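Why Does Wood Float? (and why some of it doesnt)

By Anel Engelbrecht for the Cliverport Kids Science Page

Drop a stick in a pond. It floats. Drop a pebble. Gone. But the stick might be way bigger than the pebble! Heavier too, maybe. So what's going on?

Quick answer: it's about how tightly stuff is packed. Longer answer: keep reading.

Start with a tree

Wood is made of tiny tubes. Millions and millions of them, way too small to see without a microscope. When the tree was alive those tubes carried water up from the roots, like straws in a very tall drink. Some trees are over 70 meters tall, so that's one serious straw.

Then the tree gets cut down and the wood dries out. Water leaves. Air moves in. Now the tubes are full of air, and air weighs almost nothing.

So a dry plank is part wood, part air. Lots of air.

The big word: density

Density means how much stuff is squeezed into a space. Think of two lunch boxes the same size. One full of popcorn, one full of wet sand. Same size, very different to carry! The sand one is more dense.

Scientists like to compare things using a cube that is 10 centimeters on every side. Fill that cube with water and it holds one liter, and weighs one kilogram. That's 1,000 grams.

Now make the same size cube out of dry maple. It might come out near 600 grams. Less than the water, so the maple floats.

The rule is easy. Less dense than water – floats. More dense than water – sinks.

Hard wood, soft wood, confusing wood

You might hear grown-ups talk about hardwood and softwood. Sounds simple. It isnt really. Hardwood comes from trees with broad leaves, like maple and oak. Softwood mostly comes from trees with cones, like pine. But balsa is a hardwood, and you can dent it with your thumbnail! It's the one people use for model planes.

Maple is pale and smooth when it's sanded, and pretty tough. People make bowling lanes out of it. Also chopping boards, guitar necks, and drumsticks sometimes. 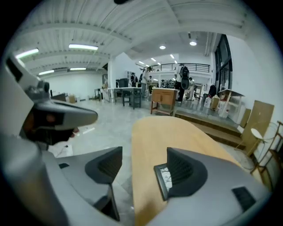

3 min read

Pale boards and dark boards are not always different in weight, by the way. Color comes from the stuff stored inside the wood. Density comes from how thick the walls of the tubes are. Thick walls, not much room for air. Thin walls, loads of room.

And then there's the weird ones. Ebony is so dense it usually sinks. So does a wood called lignum vitae, which was once used for parts inside ships. A wooden thing for a boat, that would go straight to the bottom if you dropped it over the side. Good thing it was bolted on.

Why do logs sink sometimes?

Because water gets in. Leave a log in a lake long enough and the water creeps into the tubes and pushes the air out. Less air, more water, heavier log. Loggers have a name for these: sinkers, or deadheads. Some have been lying on lake bottoms for more than a century and the wood is still good, as cold water without much oxygen keeps the rot away.

Try it at home

You need: a big bowl of water, some bits of wood (popsicle stick, pencil, twig, clothespin), a towel, a grown-up who doesnt mind a wet table.

Guess first. Write down float or sink for each one.
Put them in gently, one at a time.
Look at how high each one sits. High in the water means not very dense. Low means denser.
Leave the twig in overnight and check it in the morning.

Did it sit lower? Melati Ngui, who is in fourth grade, wrote to us that her twig went under on day three and her pencil was still bobbing. Send us yours!

Words to know

Density – how much stuff is packed into a space
Grain – the lines you see in wood, made by how the tree grew
Waterlogged – so full of water it can't float well anymore
Hardwood – wood from a broad leaf tree, even if it's soft (sorry)

Next up in December: why ice floats too. Same rule, stranger reason.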